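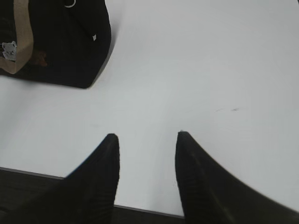
Blog > Exhibitions > Small museums

Posts Archive Reading list About Contact

Labels in the dark: the lighting scheme at the Lawal Rooms

I went to Trirkby in August to see the printed ephemera display at the Lawal Rooms, and I have ended up writing mainly about the lighting. I will say something about the posters first.

The display is called Paste and Paper and it covers the handbills, gig posters and club notices made in and near Flandon between the closure of the dye works and the opening of the ring road. There are 137 items. Most are single sheets, printed in one or two colours on poor stock, and many were pulled off walls by the people who later gave them to the museum. The curator, Armelle Brunet, has left the torn corners and the paste stains as they were. Nothing has been flattened under heavy glass and nothing has been retouched. The sheets are held at the top edge by small magnets through a paper hinge, with a gap behind, so they hang slightly proud of the board and move a little when a door is opened.

I have seen this fixing used before on maps, but not on material this thin. It works well for the smaller handbills. On the two largest posters the bottom edge curls forward far enough to throw a shadow over its own last line of type, and on one of them the last line is the price of admission, which I should have liked to read.

The order is by printer. This is a good decision and a slightly unfriendly one. A visitor who comes wanting the bands will find the same band in four different bays. A visitor who wants to know how the things were made will find all the work from the Handon Street press together, and can see the same worn capital R turn up on a wrestling bill, a notice for a poetry night and a demand for the return of library books. The wall text explains the arrangement in one paragraph and then leaves it alone.

Now the lighting.

Paper of this kind is usually shown at 50 lux. That is a common working figure for light-sensitive material and most people who hang prints for a living will quote it without looking it up. What matters over the years is the total dose, so a sheet shown at 50 lux for six months has had the same exposure as one shown at 100 lux for three. Museums therefore have a choice between dim and long or bright and short. The Lawal Rooms have gone for dim and long, and have then added a sensor in each bay that takes the level lower still when there is no one standing there.

The idea is sound. In a building with few visitors on a weekday morning, the sheets spend most of the opening hours in near darkness and the dose falls a great deal. The trouble is in the timing. The sensors bring the light up slowly, over what I made to be 11 seconds, and they let it fall again after 20 seconds without movement. A person reading a dense handbill does not move very much. I was left in the dark in the third bay, in the fourth, and twice in the seventh. The remedy is to wave an arm, and by mid-morning there were several of us doing it.

I asked the attendant on duty, Macario Barrera, whether the hold time could be changed. He said it could, at the panel, and that it had been set longer for the opening and then put back. He did not know why. He had his own method, which was to walk the length of the room every so often and set off all the bays in turn. This is kind to the visitors and defeats the purpose of the sensors.

There is a second matter, and it is one of contrast. The labels are printed in mid-grey on a pale grey card. In daylight this would look smart. At 50 lux, and for anybody over 40 or so, it is very hard going. The type is a light sans serif at what I would guess is 12 point, placed at hip height and angled up. I am not tall and I still had to stoop. A heavier weight, black on off-white, two sizes larger, would have cost the same to print. The eye needs time to get used to low light as well, and the route into the room does not help. You come up a white staircase under a roof light and go through a single door straight into the first bay. A short lobby with an in-between light level would do a good deal. There is a cupboard on the landing that looks the right size, although I admit I don't know what is in it.

The lamps themselves are good. Colour is even from bay to bay, the reds on the dance bills hold up, and I could find no flicker when I moved my hand in front of a sheet. The beam angle is a touch narrow for the wider items. Where two handbills share a board, the left-hand one tends to get the light and the right-hand one gets what remains. Someone has corrected this in bays five and six by turning the fitting, and I hope they carry on down the row.

To go back to the content, the strongest part is the last bay, which deals with what happened when the photocopier arrived. The printers vanish from the foot of the sheet and for the first time it is not possible to say who made anything. The hanging order, which has relied on printers up to that point, has nothing to hold on to, and the curator has let the sheets run by date of event. Some of the dates are guesses and are marked with a small q. I liked the q very much. I would sooner have an honest query than a firm year that has been worked out from the shape of somebody's trousers.

The weakest part is the sound. A speaker in the ceiling plays a loop of recorded talk from people who used to put the posters up. The recordings are interesting when you can hear them. One man describes mixing flour paste in a bath and the trouble of carrying it on a bus. But the loop plays to the whole room at once, it does not belong to any bay, and under it there is a hum from what I took to be the air handling. Two handsets on a hook by the door would be better. There is a transcript, which you have to ask for, and it is printed in the same mid-grey.

The catalogue is a stapled booklet with a full list of items, sizes in millimetres, and the printer where known. There are few illustrations. It has a short essay by Colleen Nguyen on paper stocks, covering the change from rag to wood pulp content in jobbing work and the reason the yellow sheets have gone brown from the edges inwards. It is clear and has proper references. I read it on the train home, in good light, and found that I had walked past two of the items she discusses without seeing them.

Practical notes. The entrance is at the side, through the yard. Bags have to be left at the desk, and there is a lift, which has to be called by the attendant. Mornings are quieter. If your eyes are slow to adjust, stand inside the door for five minutes before starting – there is a bench. Take a magnifier if you own one, as the imprint lines at the foot of the handbills are very small. Torches are not allowed, quite rightly.

I mean to go back before it closes and measure the seventh bay properly. I had the meter with me this time but had left it switched on in my coat, and the battery was flat.

Comments

Ross Strachan
Fair on the labels. I gave up reading them after the second bay and used the booklet. Did you notice that the item numbers in the booklet don't match the wall from the photocopier section onwards? They seem to be one out.

Oluwaseun Oyewole
The long fade up is deliberate in some systems, so that people in the next bay aren't distracted. I agree that the hold time is far too short. We had ours at three minutes in a textile room and still got complaints.

Author
Ross – I did not notice, thank you. I'll check when I go back. Oluwaseun – three minutes sounds about right to me. Do you remember what it did to the yearly dose?

Oluwaseun Oyewole
Not offhand. It went up, but it was still well under what we had before the sensors went in. I will see if I kept the sheet.

Ross Strachan
My uncle put posters up for one of the Flandon clubs and says the bath story is true of everyone who did it. He also says you could use cold water if you were patient.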